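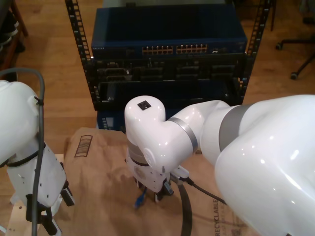

4.2 How people prepare and keep a cabling bench

We turn now to the part of the study that both of us enjoyed the most, which concerns the ordinary bench where patch cables are sorted, checked and plugged in, and the small habits that grow up around it. Readers who have spent a winter in a wiring closet will recognize much of this already, and we ask for their patience while we set it down carefully for those who have not.

Over the course of the work we logged 2272 separate connections at the two sites, Usville and Wultham, and we wrote a few lines about the state of the bench beside each one. The notes are uneven. Some of them run to a full page (Rocío Herrera is a generous note taker, and we are all the better for it) and some say only "same as before." Even so, when we read them through together in November, the same few subjects kept coming back: what the bench was covered with, where the rack stood, and what happened to the slack.

Covering came first. At both sites the people we worked with liked to put something over the table before they began, and the favorite by a long way was plain brown kraft paper, usually saved from packing. It lies fairly flat, it takes a pencil mark, and a small clear plug or a dropped cage nut shows up on it far better than on pale wood. Participants wrote port numbers on it, drew arrows, and once worked out an entire lunch order in the margin. Sheets were changed when they tore or when the writing became too crowded to read, and a few people were quite sorry to see a good one go. 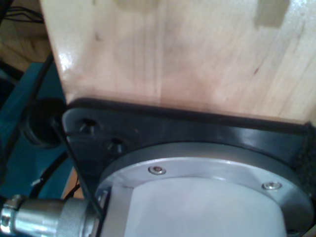

The position of the rack mattered more than we had expected. With an open rack set just behind the table, a person could hold a plug, look up, and find the right height on the rails without taking a step. When the rack stood off to one side, as it did for the first weeks at Wultham, people carried cables across in bundles, and bundles tangle. Imad Hattar moved the Wultham rack one morning before anyone else had arrived, and the notes from that day on are noticeably more cheerful. Figure 11 gives the time per connection before and after the move.

Figure 11. Time per connection at Wultham, before and after the rack was moved behind the table. Connections repeated because of a faulty cable are left out.

Slack was the third subject, and the one on which opinions were strongest. One group tied everything down as they went, with zip ties or straps at short intervals, and took great pride in the result. The other group left their cables loose until the last plug was in and tied them afterward. We had planned to recommend one way or the other, but the notes do not let us. Early tying kept the table clear and made it easy to see which cable was in hand, while late tying saved a good deal of snipping whenever a port had been misread. Several people drifted from the first habit to the second over the months and could not quite say when they had changed.

We should add a word about color. Blue network cables were used for the short runs at both sites, simply from what the stores had on the shelf, and participants soon began to treat blue as meaning "short" even where no label said so. The Hendano labeling scheme, which we describe in the next section, was drawn up partly with this in mind, and it keeps the color people had already chosen for themselves.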